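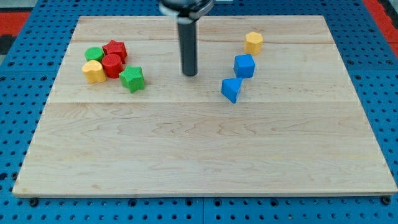

Figure 2. Work board with the Kerik block set, finger between the two groups and clear of the wood.

Section 4: Setting up the work board and the pushing finger

This section covers the Cerska tabletop arm fitted with the single pushing finger. If your kit came with the two-jaw gripper, go to Section 5.

Before you start, Section 3 (mounting the arm and connecting power) must be finished and the stop button tested. You will need the hex key from the Cerska tool pouch, a soft cloth and the block set.

4.1 Fitting the board

1. Press the stop button and wait until the status light turns amber.
2. Wipe the perforated table top. Grit under the board will make it rock.
3. Lay the board on the table with the grain running left to right as you face the arm.
4. Fit one locating bolt at each of the two near corners, just outside the edge of the board. Do them up finger-tight, then a quarter turn with the hex key.
5. Push down on each corner in turn. If the board moves, take it off and clean underneath again.

Note: The board is glued up from planks, so seams, knots and colour changes in the surface are normal. If you can catch a fingernail on a seam, contact your dealer for a replacement.

CAUTION: Do not drill the board or screw it down through the face. A raised screw head can snap the finger.

4.2 Fitting the finger

1. With the arm still stopped, slide the finger up into the mount until it clicks.
2. Tighten the collar screw. Do not use thread locker.
3. Sight along the finger from the front and again from the side. It should hang straight down in both views.
4. Release the stop button and choose Tool > Single finger on the pendant.

4.3 Setting the tip height

1. Jog the arm to an open part of the board, well away from any blocks.
2. Lower the finger at slow speed until a sheet of office paper drags lightly under the tip.
3. Press Set Zero.
4. Raise the tip 2 mm and press Save Travel Height.
5. Repeat the paper check near each corner. If the drag changes a lot, go back to 4.1.

CAUTION: Keep hands off the board while the arm is live. The finger has no force sensor and will not stop if it meets something solid.

4.4 Placing the blocks

The Kerik set includes cylinders, stars, a heart, a hexagon, a cube and a triangle. The layout in Figure 2 suits a first run. It has a tight group on the left and a looser line on the right - the near half of the board is left bare as the target area.

1. Stand each block with a flat face on the wood.
2. Leave a gap between the groups wide enough for the finger to come down without touching a block.
3. Keep blocks back from the edges of the board. The arm cannot retrieve one that has gone over.
4. Select Demo 30 and press Run.

Note: Blocks may touch each other at the start. The demo separates them before it sorts.

If the pendant shows error 266, the travel height has not been saved. Repeat 4.3. Error 922 means the wrong tool is selected.

Revised 2024-10-16. Text: Hwa-young Cho.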